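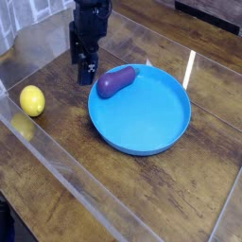
Corinne Haddow
Writer and editor, The Nerov Street Notebook
04/08/2019

I have been sorting the play food again. It happens every spring and every September, when the bin under the bench gets too heavy to drag out with one hand. This year I did it over two evenings on the old table, and I kept notes, which is how it ended up as a post.

The eggplant is the piece I would save first. It came in a mixed bag of vegetables from the Prestholm rummage sale, and it has outlasted nearly everything else in the bag. It is a good deep purple with a little grayish-green cap on the stem, and it is big enough that a small kid has to decide to pick it up. The carrots from the same bag went missing the first winter. The corn split along the seam and I threw it out.

The blue plate is from a different set. I don't remember which one. It is plain plastic with a raised rim, more like a shallow pan, and it gets used as a pan about as often as it gets used as a plate. The rim matters more than I expected. We had flat plates before, and the food rolled off them and under the stove, and then everyone had to stop the game and lie on the floor. A rimmed one holds an eggplant fine. If you are buying plates for a play kitchen, get the kind with an edge and get them in one solid color. The printed ones we had lost their pictures in the wash.

The lemon is a problem. I never know if it goes with fruit or with the cooking things. My kids put it in soup, so for now it lives with the onions and the garlic.

Here is how I sort, if it helps anyone. I dump the whole bin on the table. Anything cracked goes in the trash right away, before somebody gets attached to it. Anything sticky goes in the sink with dish soap. The rest gets split into what we eat raw, what we cook, and what is already a meal, like the pizza slices and the fried eggs. Those groups were my daughter's idea and they work better than mine did. I had been sorting by what it was made of, with felt in one box and wood in another, and no child has ever gone looking for a piece of felt.

The boxes are from Cellau, the 9-inch ones with no lids. I used to have lids. They ended up as trays and then as roofs, and I stopped looking for them.

Washing is simple but it takes some care. Solid plastic can sit in warm soapy water for as long as you like. Hollow pieces should not. If there is a pinhole anywhere, water gets inside and stays there, and a month later you have something black in your toy tomato. I wipe those with a cloth. Painted wood gets a damp cloth and then a dry one. Felt gets brushed, or it goes in a pillowcase on the cold cycle if things are bad. I don't put any of it in the dishwasher anymore — I did once, and the bananas came out curved the wrong way.

A few people have asked about the table, so I'll cover that too. The top is wood, dark brown, with a distressed finish, and there are lighter streaks and some nearly black patches where it has worn. I like it that way. We bought it secondhand from Montoya, a furniture place that has closed, and it was already scuffed when we got it. I had a plan to sand it down and start over. I bought the sandpaper. Then six years went by, and now I would be sorry to lose the marks. It still has some gloss, and crayon wipes off with a little baking soda on a wet rag. Marker takes longer. Glitter glue I have given up on.

It is also a good surface for sorting. Bright toys show up well against dark wood, and you can see right away what you have and what is missing its other half. On our white kitchen counter I lose track of the eggs.

What we are short on now is bread. There used to be a loaf that came apart in slices with hook-and-loop dots between them, and I can find the two heels and nothing in the middle. I also need something that can pass for rice. Dried beans work, but I'm tired of sweeping up beans. If anyone has made felt rice or bought something decent, please leave a comment and say where it came from.

The extras are in a grocery bag by the front door. It is mostly doubles: strawberries, a second pineapple, a lot of cookies. They go to the library's toy shelf when I return our books. The eggplant and the blue plate are staying here.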